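Speaker notes – Clearing a bed and folding cloth in a small bedroom
Talk for the Gruvum home skills evening, April

Before I start: leave the pictures on the screen while people find a chair. Speak slowly.

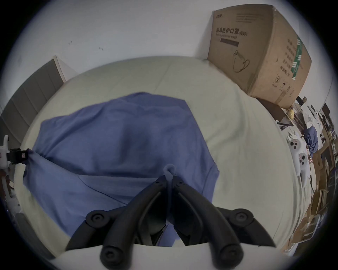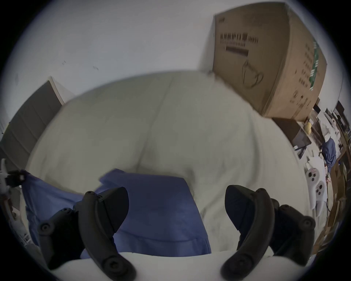
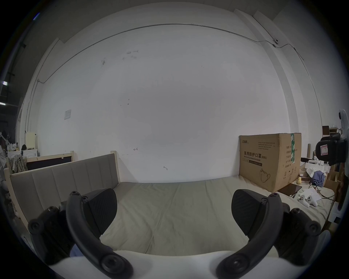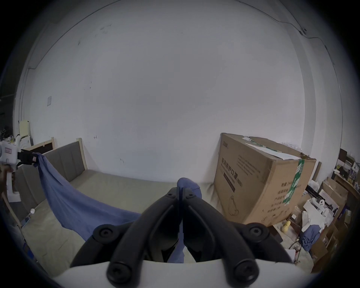
Notes by the speaker, Lodhi housekeeping course

Opening. Ask who folds on the bed at home. Most hands will go up. A bed is a good folding table, but it also collects things. Point to the third picture: the mask box, the yellow duck, the tablet, the two game controllers on the papers. Let people laugh a little.

First point – the corners. Go to the first picture. The blue cloth is held at a corner on the left, and it has a straight crease. Say that I always look for corners before I touch the middle.

Second point – lifting. In the fourth picture the cloth hangs over the bed, held at two places, and it sags between them. A thin cloth will do this. At home, two people should step back until it is straight.

Third point – the pile. Second picture, blue cloth and off-white fabric together. My advice is one color at a time, small pieces first.

The big box. At Mullier we keep boxes like this under the window, never on the mattress. Tell the story of the Gondum apartment here, if it is before 8:30.

Practice part. Hand out the cloths, 80 in the blue bag. Please ask for them back at the door.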